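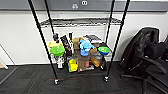 Green bowl, lower shelf, left end. Wire rack on casters.

Forum > Kitchen and Pantry > Storage
Topic: Liners for wire shelves, or no liners?

ajeon_witmont
Hello everyone. I am preparing a small shared kitchen in Witmont and I have to decide one thing before I buy. We use wire shelves on wheels. The small items lean in the gaps between the wires, and short glasses are the worst. Is it better to put liners on the shelves, or to change to solid shelves? I prefer not to spend much money. The floor is carpet, if this matters.
A-yeong

brekel
Liners. Get the stiff clear kind, cut to size. The soft ones sag into the wires in a month and then you have the same problem with extra crumbs.

potlid77
Disagree with brekel. Liners defeat the purpose of wire. You want air to move, especially if people put away dishes that are still damp. I had liners for two years and there was always a gray line of something under them. I took them out and put the glasses in a shallow tray. Done.

brekel
Then wipe them? It takes a minute.

potlid77
In a shared kitchen? Who is going to wipe them?

ajeon_witmont
Thank you both. The damp dishes are a real concern for us. In my experience people do not wait until a dish is dry. Maybe I can use liners only on the shelf for dry food and keep the other shelves open. Is it strange to mix?

Jerome P.
Not strange at all, I do the same. Jerome Pangilinan here, I posted last September in the big pantry thread (page 2). My advice is to think about the wheels first. On carpet, casters sink and the whole thing feels loose when you pull something from the top. I changed mine to plain feet and it was a big improvement. Heavy things low, light things high, and leave the top shelf for paper towels.

sebastian_
I'd keep the wheels. You will want to vacuum back there sooner or later.

Jerome P.
How often do you move yours?

sebastian_
Okay, twice since I bought it. Still.

ajeon_witmont
I will keep the wheels for now, because the rack must be moved when we have the heating checked. About cleaning products: at the moment people put them beside the dishes. I would like a separate place for them, but one of my colleagues says that it is too strict and everybody will ignore it. What do you do?

potlid77
Separate, always. Under the sink or in a bin on the bottom shelf. A leaking bottle drips straight through wire onto whatever is below it.

brekel
For once I agree with potlid. Bottom shelf, in a bin with sides.

wekix
Small addition from someone who bought too many organizers: measure the space between the shelves before you order bins. I ordered mine by the outside width and forgot the height, so they only go in tilted. Returning them cost more than the bins.

ajeon_witmont
This is very useful, I had measured only the width. I will move one shelf up by two notches and measure again. So my plan is stiff liner for dry food, a tray for the glasses, and a bin at the bottom for cleaning products. I will write here again after we have used it for some weeks.

potlid77
Good plan except for the liner.

brekel
Good plan including the liner.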